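**Ticket 43: retainer scans not reaching the Vodness lab portal**
Opened by Bronwyn Pomare, Burnby practice, March 2025
Status: open, but much happier than it was

Hi all, me again! I'm putting everything in one place so whoever picks this up doesn't have to ring me and hear the whole saga (although you're welcome to, I do like a chat).

So, we scan a patient for their clear retainers, press send in Clokby, get the nice green tick, and then the lab says they've had nothing. No error on our side at all. The upper arch sometimes gets through and the lower one doesn't, which is no use to anybody whose lower teeth are the ones that wander.

First go: I logged out of Clokby, logged back in and re-sent the stuck cases. No change. Then I restarted the scanner laptop and swapped the network cable for the one from reception. Also no change, and reception would like their cable back.

Second go was more interesting. I looked at the file sizes and every scan that vanished was over 200 MB. The smaller ones had all gone through fine – I felt like a detective. I rang Michailidis, who make our retainers, and their technician said the portal has an upload limit on the old connector and we're still on version 2. They'd moved most practices off it last July and we must have been missed. 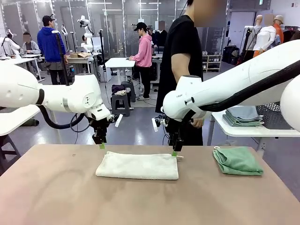 *Folded cream towel on the table, with a gripper at each end.*

I've now turned on "compress before sending" (Settings, Lab, Advanced, right at the bottom where you'd never look) and re-sent all 16 stuck cases. The lab has confirmed both arches for every one of them, hooray! The technician opened a few and says the margins look clean and there's enough detail to make the retainers from.

What I still need, please:

- the new connector installed on the scanner laptop, as I haven't got the admin password
- somebody to tell me whether the green tick can be made to mean "the lab has it", because at the moment it only means "it left the building"
- the old connector switched off afterwards so we don't slip back onto it

Best time to remote in is over lunch, when the laptop's free. Please don't do it mid-clinic, we lost a half-finished scan that way last time and the poor patient had to sit through the whole thing again.

Leaving this open until the connector's done.

Bronwyn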